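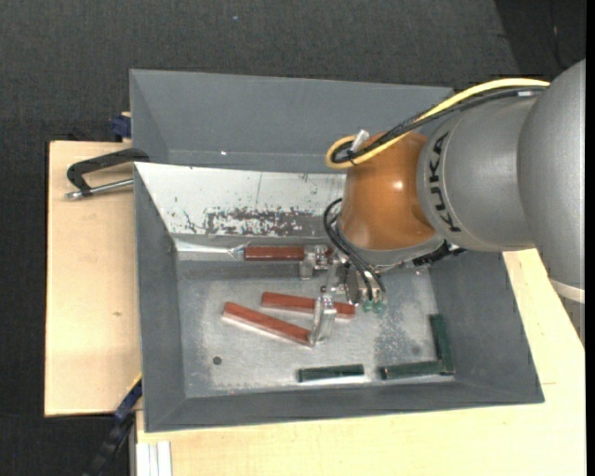
Nullier Town Band -- Low Brass Section

posted in July by Domingo Navarrete
Filed under: Instruments, Upkeep

The third valve on my euphonium started sticking during the long rests in the march, so I spent an evening finding out why. The valve was clean. The oil was the problem, or more exactly the mix of two oils.

I had been using Ferkano light on all the valves until spring, when I switched to the heavier grade without flushing the old film off first. Blended on the casing wall, the two turn into something close to syrup after 30 minutes of playing. The first valve moves constantly and never shows it. The third sits still for whole pages and then refuses to come back up.

The procedure I settled on:

Pull the valve straight out and note which way the guide faces. Wash it in lukewarm water with 2 drops of dish soap. Run a lint-free cloth through the casing on a rod, with the cloth folded over the tip so that no metal touches the wall. Rinse, dry, and leave everything on a towel for 20 minutes. Then apply one grade of oil only, and work the valve before putting the bottom cap back on.

The felts were worn too. Mine had packed down enough that the ports no longer lined up at the bottom of the stroke, and the low C was stuffy as a result. Siebe Hermans had a spare set and let me have it. New felts are thicker than you expect, so check the alignment with a small mirror and trim if needed.

Corrado Santoro still prefers the light oil on his older horn, where the clearances are wider. I would have guessed the opposite. He says it lasts him two rehearsals, and I have not heard his valves hang, so I will leave that one alone.

The water key on the main slide also leaks a little. A new cork is on order from Bevness -- 13 mm, the odd size -- and I will fit it before the park concert.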